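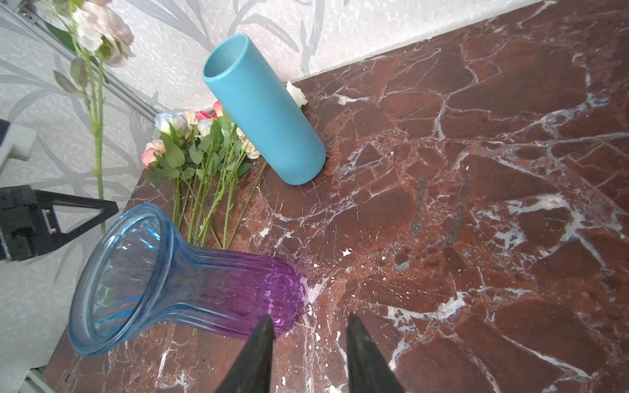
Ticket 1912
Product: Vavetis (web and Android)
Group: Mekesholm Town Politics
Subject: Replies missing from long threads, poll votes not saved
Status: Open, waiting on member
Last updated: Feb 26, 2024

Original report

I post in the Mekesholm group most evenings. Since the last update I can't see all the replies on the road tax thread. The counter at the top says 124 but the list stops at 55 and there is no button to load more. I have scrolled up and down, closed the tab and come back. Same thing.

I also voted in the poll on the council boundary change and when I went back it asked me to vote again. I don't want to be counted twice. Some people in the group already think the polls are rigged and this is not helping. Two of them say their comments were taken down for being against the tax. I can't tell if that is true or if it is the same bug. Can somebody please look at it.

What I tried:
Logged out and in
Cleared the cache on the laptop
Turned off the ad blocker
Used the phone app (the list stops in the same place) 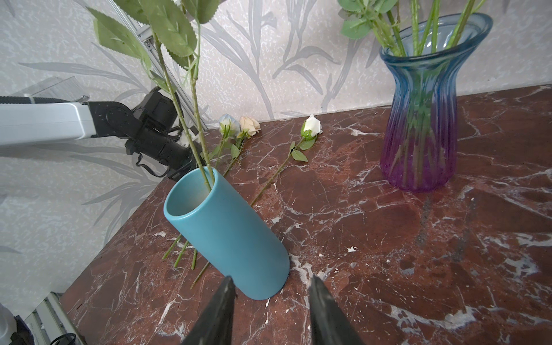
Pelley
Member Support, Vavetis

Thanks for the details. I opened the thread with a test account and got the same result, so your browser is fine. These look like two separate problems.

1. Missing replies. The thread was started in August, before we changed how replies are stored. Older threads load the first batch and then ask the server for the next one. On this thread the second request comes back empty. The replies are still in the database and I can read them from the admin side. I checked the removal log for the group as well. No comments on that thread have been taken down by us or by the group's moderators.

2. Poll. Your vote is there, and it is recorded once. The page shows the ballot again when the group's page is open in more than one tab. If you vote a second time it replaces the first vote and the total stays the same.

For now, please sort the thread by Newest. That view uses the other method and should show everything, up to 100 replies per page.

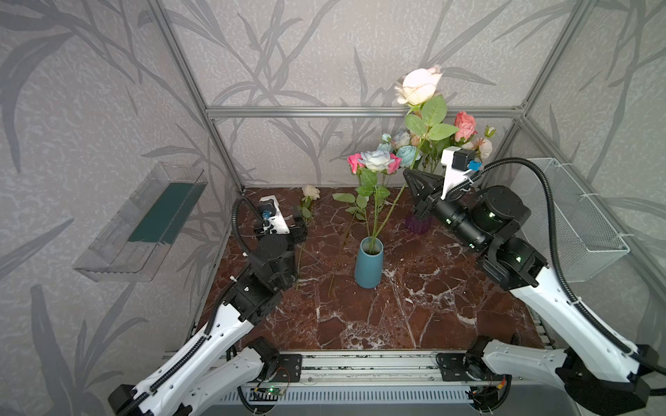

The fix for the older threads has gone to the developers. It needs each affected thread to be indexed again, and they are starting with the largest groups. I don't have a date yet – I will add it to this ticket when I do.

Two things I still need from you:

The version number of the Android app (Settings, then About)
Whether the missing replies show up when you sort by Newest on the phone

Reply from member

App version is sent in the private field. Newest works on the laptop and I can get to page two. On the phone it works until I tap a reply, then it goes back to Oldest and I lose my place.

Pelley
Member Support, Vavetis

Got it, thank you. The sort setting not sticking on Android is a known fault and I have linked it to this ticket. Please try one more thing: set Newest under Settings, Feed, Default sort, then restart the app and open the thread from the group page. Let me know what it does.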